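4.2 Does grip width change what a set of rows is worth?

Most of the claims made for one grip over another in seated and barbell rowing rest on muscle activity readings taken from the skin. We think too much has been built on them. A higher reading during a single set tells us that the muscle was more active, or that the sensor sat in a slightly better place, or that the lifter was more tired than in the set before. It does not tell us that the muscle will be bigger in March. The studies that did measure growth or strength over a full training block are few, and the ones we could find compared programs that differed in more than grip.

The trial by Kuipers at the Jirnberg site is usually cited as the strongest evidence for a wide grip. Its main finding was a larger gain in rowing strength for the wide group after the training block. We reread the protocol and found that the strength test itself was done with a wide grip by everyone. People get better at the lift they practice. A narrow group tested on a wide bar starts at a disadvantage, and the reported gap is close to what we would expect from practice alone. The paper mentions this once, in its limitations, and then writes the abstract as if the problem were settled.

The Farkau data have the opposite weakness. Leitão tested both groups on both grips, which we think is the right way to do it, but let the lifters pick their own loads. The training logs hold 442 sessions, and in a large share of them the load did not go up from the session before. If half of a group is coasting, a null result says very little about grip.

Our own sample was 67 adults, all with at least 2 years of steady lifting. Each was assigned to a wide or a shoulder-width grip and rowed under supervision. Load went up whenever the lifter completed all sets with clean form, as judged by a coach who had no part in the testing. Handle thickness was the same for both groups during training and testing. We mention this because handle thickness is rarely reported, and it may matter more than the distance between the hands. A thick handle can end a set at the forearm well before the back has done much work.

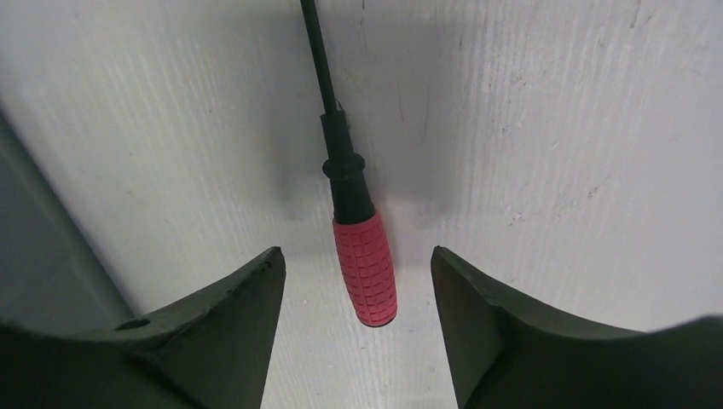
Figure 6. Hand tool with red grip and black upper parts.

Both groups got stronger. On the wide test the wide group did better, and on the narrow test the narrow group did better, by margins too small to separate from the day-to-day swing in any one lifter's numbers. When the two tests were averaged, the difference between groups nearly vanished. We do not read this as proof that grip width is irrelevant. The study was too small for that, and a real but modest effect could sit inside our margin of error. We read it as a reason to stop telling beginners that one grip "builds" the back and the other wastes their time.

Three points should temper even this cautious reading. First, supervision probably evened out differences that would show up in an ordinary gym, where a wide grip tempts some people to shorten the pull. Second, we measured back thickness by ultrasound at a single level, following Timmermans. A change higher up, near the rear shoulder, would have been missed. Third, lifters knew which group they were in, and several told the coach which one they expected to win. Expectation is hard to remove from a strength test that depends on effort, and we had no good way of removing it here.

We also looked at comfort, which earlier work tends to treat as a side issue. Lifters rated each session on a simple scale for wrist, elbow and shoulder discomfort. Ratings were low in both groups and drifted down as training went on. The Grisitz questionnaire, which we used at the start and the end, showed the same pattern. A few lifters in the wide group reported front shoulder soreness that went away when the elbows were kept lower. We would not build advice on so few reports, although coaches often do exactly that.

What remains is a plain recommendation with a good deal of doubt attached. A lifter who can add load on a given grip without pain has no strong reason in the present evidence to change it. Switching grips from time to time is often defended on the grounds that it hits the muscle from new angles. We found no trial that tested this directly against staying put with effort and volume matched, and until one exists the claim should be marked as a guess.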